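4 min read

We use cookies to remember your region and sign-in. Accept all / Manage settings

Ticket 388: Order stuck at "Awaiting label" after postage is paid
Product: Lindine shop manager, desktop version
Opened by: Titilayo Amadi, Pumthorpe
Handled by: Halvard Sjöberg
Status: Closed

Titilayo Amadi, 09:14
I sell second-hand clothes through Lindine. One order has been stuck at "Awaiting label" since last night. The postage has been taken from my balance but there is no label to download. If I press Create label again it says "Label already exists". Other orders from yesterday went through fine.

Halvard Sjöberg, 09:40
Thanks. Please could you tell me which version you're on (Help, then About), and whether the buyer's address has anything unusual in it? Don't cancel the order for now. Cancelling puts the postage refund into a separate queue and it takes longer.

Titilayo Amadi, 09:52
Version 2. The address is a flat above a shop and the first line is very long. The buyer has put delivery instructions in it as well.

Halvard Sjöberg, 10:25
I can see the order. The first address line is 80 characters long. The label service accepted the payment and then rejected the address, and the rejection never reached your screen. Please try this:

1. Open the order and choose Edit address.
2. Move the delivery instructions into the Notes box.
3. Save, then close Lindine completely.
4. Open it again and choose Refresh label. Don't use Create label.

Titilayo Amadi, 10:48
Done. Status has changed to "Label pending" but still no PDF. Also the listing for the same item has gone back on sale by itself, and I only have the one.

Halvard Sjöberg, 11:05
The listing is a known side effect. Editing an address on an unlabelled order releases the stock. Set the quantity to 0 by hand and save. I've asked Sławomir Żak on the label side to clear the old request. Give it 10 minutes and press Refresh label once more.

Titilayo Amadi, 11:31
Label came through and it printed. Quantity set to 0, the listing now shows as sold.
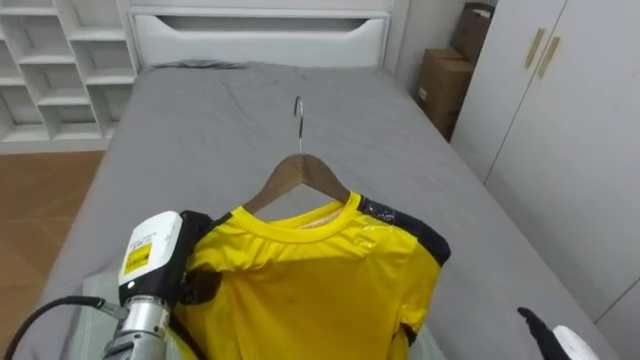

Will I be charged twice for the postage?
The first payment is carried over to the new label, and your balance will show a single charge once the page updates.

Halvard Sjöberg, 11:46
Closing this one. The missing error message has been passed to Nelli Kemppainen as a separate fault. Until it's fixed, check for long first lines before paying for postage. Reply to this ticket if the status changes back.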